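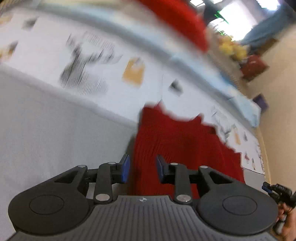
My mother folded laundry while she talked on the telephone, and I do not think she ever looked down. I remember this each time somebody asks me if the robots will do our housework soon. It is the question I get most often at family dinners, because I have worked for many years in a small firm that repairs industrial sewing machines, and my relatives believe that one machine is the cousin of the other.

My answer is that a machine can do a chore when the chore stays the same. A dishwasher is a very good robot, although we do not call it so. It does not need to understand a plate. We put the plate in the right place, the water does the rest, and we have quietly agreed to do the difficult part ourselves. The washing machine is the same. We sort, we carry, we load, and afterwards we say that the machine has done the washing.

Folding is where this agreement stops. A knitted sweater has no fixed shape. You take it by the shoulder and the sleeve goes somewhere else. The ribbing stretches when you pull, and it comes back a little different from before. A shirt on a hanger, a shirt in a basket and a shirt on the bed are three separate problems for a machine, and for my mother they were one problem which she solved while discussing the price of fish.

I visited the Clevata workshop in September, where a folding machine was shown to people from the trade. It is made for hotel laundries and it takes towels. I was told it can fold 110 towels in an hour, and I have no reason to doubt the number. I watched it for 30 minutes and it was a pleasure to watch. Then a visitor asked if he could give it his pullover. The engineer was polite and said that it was not prepared for pullovers. I liked him for this answer. Many firms would have found a nicer sentence.

What has changed in the last years is the way of teaching. Before, an engineer wrote down each movement. Now people do the task with their own hands, holding a gripper with two fingers, and the machine is supposed to learn from many such repetitions. At Trorkmont they told me they had collected 400 repetitions for one type of garment and they considered it a small beginning. I find this approach more honest than the old one, as it admits that the knowledge is in the hand and that we cannot write it down very well. Try to explain on paper how you make a sweater flat. You will write "smooth it", and the whole difficulty is hidden in that word.

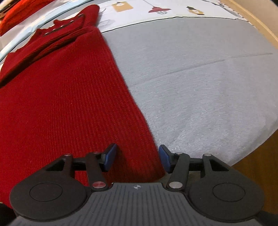 Tiêu, reading a first version of this text, wrote to me that I am too patient with the machines. In Tiêu's opinion a folding robot which needs a tidy table, good light and one garment at a time has only moved the work to another place, and the person who prepares the table will be paid less than the person who folded.

I have thought about this remark for some weeks. The second half of it I cannot answer, and I believe it deserves more attention than the first. In our trade I saw the same with the automatic buttonhole: the operator stayed, but her work became the feeding of cloth, and her wage did not go up. Regarding the first half, I would say only that all household machines began by moving the work. The question is how much of it is left for us at the end.

With two fingers one can already do a lot. Two fingers can pinch an edge, lift it, lay it over. What they do badly, in the demonstrations I have seen, is to feel that they have taken two layers when they wanted one. I make this mistake also, but I notice it at once — the cloth is too thick between my fingertips and I let one layer go. I asked at the Arkodmont stand how their arm notices it, and the reply was that it looks at the result and starts again. It is a reasonable method if you have time.

So I tell my relatives to wait with their savings. The towels will come first, and the sheets perhaps after them. For the sweaters I would not give a date, and I would be careful with any seller who gives one. My sister says she will buy such a machine on the day it can also find the second sock.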